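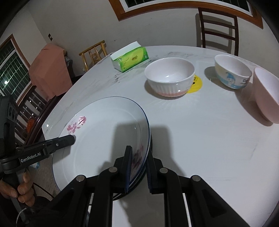 I have a weakness for dishes, and December is when it gets out of hand. Everybody is home, everybody is hungry at a different hour, and by evening every plate we own has ended up on the round table waiting for somebody to deal with it. I love it! I really do. Give me a pile of mismatched plates and bowls over a matching boxed set any day.

The white plates with the pink flowers are my favorites. There's a thin dark blue line at the rim that you hardly notice until you stack them, and then it makes the whole pile look so smart. I bought them when we lived in Cornville, from a man named Gert Botha who was clearing out his mother's cabinets and wanted them to go to someone who would eat off them. Well, we do. Toast, dumplings, birthday cake, all of it. I used to save them for guests (silly me) and they spent 2 years in a cupboard wrapped in newspaper. What a waste of good flowers.

The bowls are more of a jumble. The ribbed white one with the pink band near the bottom is what I reach for when there's soup, and it usually gets the yellow coaster, since I'm fussy about hot things on the table even though the top is scratched already. Then there's the little one with the blue cartoon figure, which everyone in the house wants for ice cream and which has caused more arguments than the TV. And the pale pink bowl goes with absolutely nothing, except that it goes with the flowers on the plates, so I guess it goes with everything.

I've changed how I clear up this winter and I'm so pleased with it that I have to tell you. Plates get stacked first, right there on the table, before anyone carries a thing. Then bowls, smallest on top. Tissues stay out for wiping up drips, and the crumbs get brushed into my hand at the very end. It used to take me a dozen trips to the kitchen with one bowl in each hand, and now it's 3, maybe fewer if someone helps with the door.

My neighbor Octavian Ghiță thinks I should keep a folded dish towel between the plates so the pattern doesn't wear. He may be right, his grandmother's set still looks wonderful. I tried it for a while and kept running out of dish towels, so now I just set them down gently and hope for the best.

Next I want two more flowered plates, if I can find the same pattern. If you ever spot pink flowers and a thin blue rim at a yard sale, please write to me, I will drive!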